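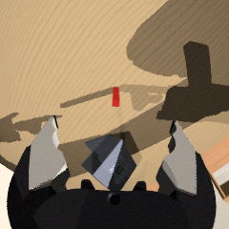

A message was waiting in the Carkgate channel when I got in this morning, saying the protective stop had let go by itself overnight, that it had happened more than once, and would I please not start another batch until somebody understood why. Fair enough! I had been planning to start another batch before my coffee, so I'm glad I read it first.

July, Carkgate notebook, started 8:40, mostly written up after lunch.

What we had running was the long block-approach batch, 2000 episodes, same controller build we mean to hand over to Citeck. In each one the arm comes down toward the block, we trip a stop partway through the approach, and then all the arm has to do is stay put until it gets an explicit release. It's the dullest test we own and I'm fond of it. In 37 episodes the arm stopped as it should and then moved again without any release in the log. The moves are small, but they're real commanded moves and I don't want to hear the word drift from anyone (including me, who said it twice before ten).

First guess was the contact settings. We switched to the Sjögren set last month and I have been ready to blame it for everything ever since. Put the old set back, replayed the 37 with the same seeds, and got the same 37 failures. So I owe the Sjögren settings an apology.

Second guess was the logger dropping the release message, which would have made the whole thing a bookkeeping problem and let me go home on time. No luck there either. I had the release counter printed straight from the controller and it sat at zero the entire time. 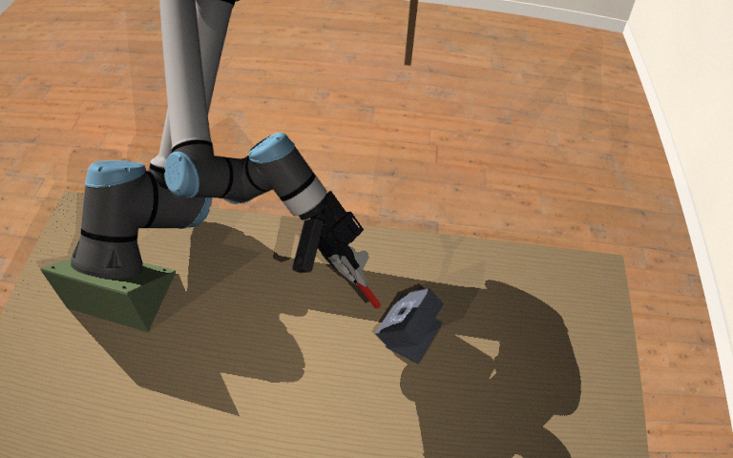 The stop latch is where it goes wrong, and it took me until past noon to see it. The controller asks for a fresh heartbeat every 100 ms, and when one comes late it rebuilds its link to the supervisor. Rebuilding the link also rebuilds the latch, and the latch comes up open. So a stop followed by one late heartbeat equals no stop at all, and the arm picks up the last target it was given, which is still sitting in the buffer. I had been staring at joint plots all morning and they tell you very little about how much this matters. A view of the arm over the mat does it faster: with the red tip only a short way off the nearest part of the block, and the black finger pad hanging just over the mat, there isn't much room for a stale target to be wrong in. I've asked that we judge these failures by clearance at the tip from now on and leave the joint angles for the appendix.

For anyone picking this up: you can force it. Trip the stop, hold back 2 heartbeats in a row, then let them resume. One late beat will do it on a loaded machine, but on my desk I needed both. The Jendell replay script has a switch for delaying messages, though it delays everything on the bus unless you give it a topic, and I lost half an hour to that.

Fix I'm trying: latch state lives outside the link object, comes up closed, and the target buffer gets emptied on every stop. It's a short change. First replay of the 37 is going as I write and I won't put down a result until it has finished — I've been burned that way before.

Until it's reviewed, the current build stays off the real arm, full stop, even at reduced speed with a hand on the button. I've put a note to that effect at the top of the release page and sent Citeck a message that the handover is on hold.

Still to do: check whether the workspace limits get rebuilt along with the link in the same way. I have a bad feeling about that one. Also return the borrowed keyboard.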